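The Last Dry Street in Vesard

I grew up thinking every town had a street where you couldn't buy a beer.

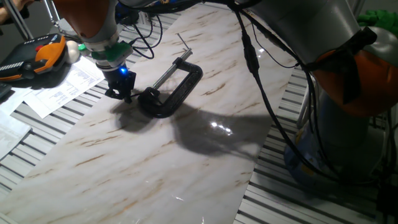 Ours was Matar Street, which runs downhill from the old flour mill to the bus station, and on the whole length of it you could get cigarettes, fireworks in season, lottery tickets and a very questionable kebab, but no alcohol. The rest of Vesard was wet. You just had to turn a corner. My uncle used to park on the side street behind the pharmacy, buy his six-pack at Flosano, and walk home the long way so he wouldn't have to carry it past the neighbors. The neighbors all took the same long way, so they met there most evenings.

The rule goes back to a town ordinance that was supposed to last 60 days. There had been a fight outside a wedding hall, a bad one, and people wanted something done. Well, something got done, and then it stayed done for 27 years. It was still on the books last September, when the town finally held hearings on dropping it, and I went to both of them because I'm the kind of person who goes to hearings.

I expected shouting. What I got was Lama Daher, who has run a fabric shop on Matar Street since before the ban, reading her statement off the back of a delivery slip. She doesn't drink and doesn't care who does. Her complaint was the inspections. Two officers could walk into any business on the street, open the fridge, and write a fine of 200 for whatever they found. They once wrote her up for a bottle of cooking wine that belonged to her sister-in-law! She paid it, too, and she's still mad, and I would be mad.

Then Siham Hourani got up for the other side, and I have to say she was good. She lives over the bakery with three kids and her bedroom window faces the street. "I sleep," she said. "Ask anybody on the next block if they sleep." She had lived on the next block once – right above Kandex, the bar with the purple sign – and she talked about bottles on the stairs and men ringing her buzzer at one in the morning. A few people who had come to speak against the ban clapped for her. I clapped for her.

The officers didn't testify, which bugged me. I called the station later and a very polite man told me that seized bottles are poured down a drain in the yard with a witness present. I asked who the witness was. He said it was usually him.

The town ended up with a compromise. Shops on Matar Street can sell beer until nine, bars still can't open there, and inspectors need a written complaint before they go looking in anybody's fridge. Lama thinks nine is silly. Siham thinks nine is late. My uncle tried the new arrangement for a week and then went back to parking behind the pharmacy, where he knows everybody.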